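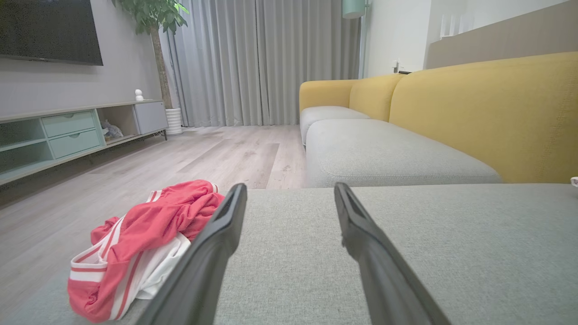
Figure 3. Wrist view during the garment task at the Farnska open day. The two fingers are over the gray chaise, with the red garment beside the left finger.

4.2 Open-day demonstration

The second part of the study took place during a public open day at the Farnska apartment in August. The apartment is furnished as a home, and we left the furniture where it stood. Visitors came in small groups and watched the arm pick up clothing from the sofa. A member of the team stood next to the stop button during every run and answered questions between runs. No visitor handled the arm.

We used the same controller as in Section 4.1, with the weights fixed before the doors opened. The clothing came from the Koler set, which holds shirts, shorts, socks and towels of mixed age. Before each run a visitor was asked to drop an item on the seat from standing height. We did not smooth or turn the item afterward. This gave us starting shapes that we had not picked ourselves – something the laboratory trials in Zovholm lacked.

The arm made 157 attempts over the day. An attempt was scored as a success if the garment left the seat and stayed in the fingers until the arm reached the drop point. By this rule 5 attempts were stopped early by the operator, and these are counted as failures. Scores were entered on paper by one team member and checked later against the wrist video. Where the two disagreed, the video was used.

Crumpled items resting on the chaise, as in Figure 3, raised a problem we had seen less often on the laboratory table. Upholstery gives way under a fingertip, so the contact height set for a hard surface is too low. We raised it once, before the first group arrived, and kept that value all day. Items lying in layers were also harder to score. If the fingers lifted the upper piece and left the lower one behind, we scored the attempt by the upper piece alone.

Visitors could fill out a short form on the way out. The most common written comment was about speed; several people wrote that the arm waited too long before closing. The pause is a fixed setting in the Kasprzak controller and was left in place for safety. A few visitors asked for a second run with the same garment, and we allowed this when the schedule had room. Repeat runs are marked in the log and are left out of the comparison in Section 4.3.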